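Stop Tuning the Planner, Fix Your Timestamps

Every few months somebody on my team wants to swap out the motion planner. New one is faster, new one is smoother, new one has a nicer config file. Fine. 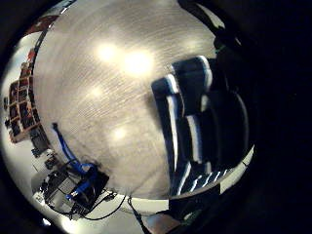
And every time I ask the same thing - did you check the clocks first? Mostly I get a shrug.

My claim, and I'll stand by it: the majority of what gets called bad planning or bad perception in small labs is bad timing. Image stamped when it arrives on the host, not when the shutter fired. Joint states stamped by a different machine. Then a filter in the middle that quietly assumes the two agree. They don't. We had a 40 millisecond gap between camera and arm on the Gornstead setup and spent most of February blaming the grasp network.

Janka Kadlec found it. She didn't find it with anything clever either, she plotted two signals on top of each other and one was shifted. Three retrained models in the bin by then.

What bugs me is the tooling. Wivetti, the logger we use, will happily record seven topics with no complaint about where the stamps came from. It has a color theme picker. It does not have a warning for a clock that drifts. I filed a request, got told it was a "user configuration matter". Sure. So is everything.

Mehwish Yousafzai disagrees with me on this and she's no fool. Her view is that a good enough policy learns the delay, so why bother, just collect more data on the same rig. Ok, but then you've baked one rig's cabling into your weights. Change the USB hub and teh whole thing gets wobbly. I'd rather know the number. Put it in the log header, check it at startup, refuse to run if it's off. Yes, refuse. People hate that part.

Glare, lens distortion, tired operators - all real problems, all get talks and papers. Time sync gets one line in an appendix if you're lucky. Reviewers never ask. I've reviewed stuff and not asked, so guilty.

If you have an afternoon: wave the arm in front of the camera, log both, overlay. Four minutes of recording is plenty. Do it again after it's been running all day becuase drift won't show up cold. Then go shop for a planner if you still want one.

Ours is still the old one by the way. Works ok.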